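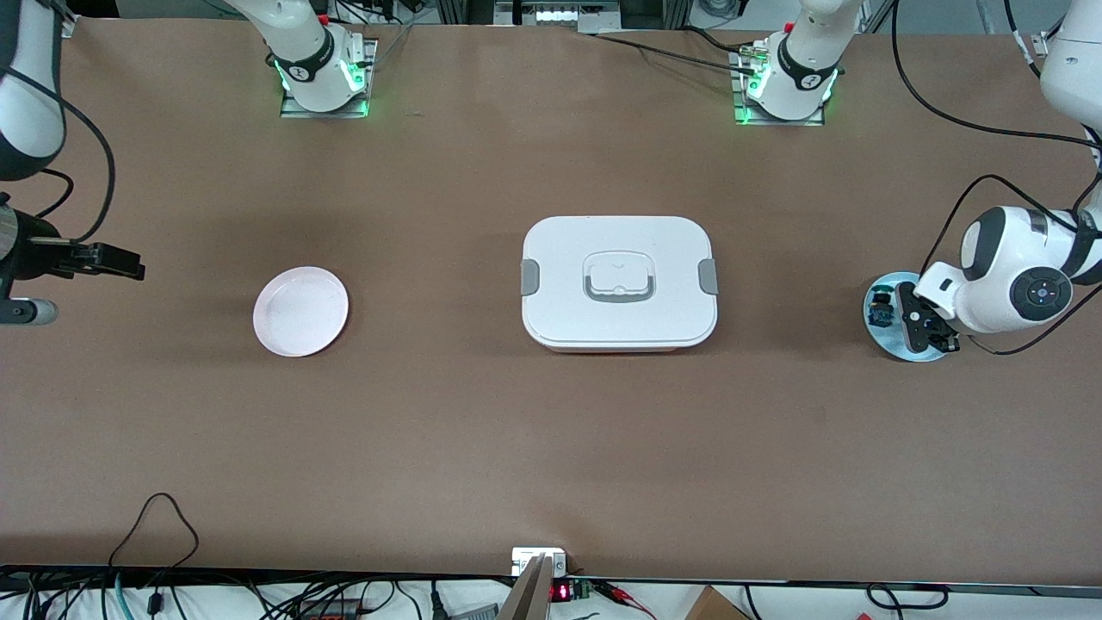 Clipped shut, with a pink plate for company.

Home Recipes Kitchen Notes Newsletter Archive Contact

The lunch box question

So many of you wrote in after the last letter asking what I carry my lunch in that I figured I'd better give it a proper spot. I've gone through more food containers than I'd like to add up (there's a whole drawer of orphaned lids in my kitchen, please don't tell my sister), and these days I'm firmly a clip-lid person. White lid, a gray latch on each short end, a handle set down into the top, and that little bit of orange-red peeking out along the bottom that makes me happy every single time I set it down!

The handle is the part I'd fight for. It sits down inside the lid, so you can stack another box on top, or a couple of clementines, or your book. I had a Flumer for years with a big loop handle that stuck straight up and caught on everything in my bag, including once my good scarf. It went to the church sale and I hope somebody with a roomier bag has it now.

Clips do need a bit of looking after. Every week or so I pop the lid off and run an old toothbrush around the hinges, where the rice likes to hide. Don't force them when they feel stiff - something is almost always stuck underneath, usually a sesame seed. And leave the lid off overnight if you've had anything with onion in there. I learned that one with a November batch of curried lentils and my poor oatmeal cookies paid for it.

Now, the plate. I've been taking a plate to work since spring and I'm never going back. Eating out of the box is fine, but tipping lunch out onto a real plate makes me sit down and slow up a little. A shallow one with just a bit of a rim is perfect. Pale pink with a faint speckle suits me fine, and a beet salad looks wonderful on it. If yours has to ride in a bag, wrap it in a dish towel and you've got your placemat sorted too.

What's going in the box this week: cold soba with cucumber and way too much ginger, then a potato and green bean salad that Hazel Haverford sent in from Elandale. She dresses the potatoes while they're hot and adds the beans after everything has cooled off, and she says to double the mustard. I doubled it and then added another spoonful. Make it the night before if you can, and keep a little dressing back to stir in right before you eat.

I still need good ideas for soups that don't mind being packed thick and thinned out with hot water at work. Hit reply and send me yours! I'm testing on Thursday, so anything that gets here before then has a shot at going in the pot, and I've got 20 little spice jars waiting to be used up.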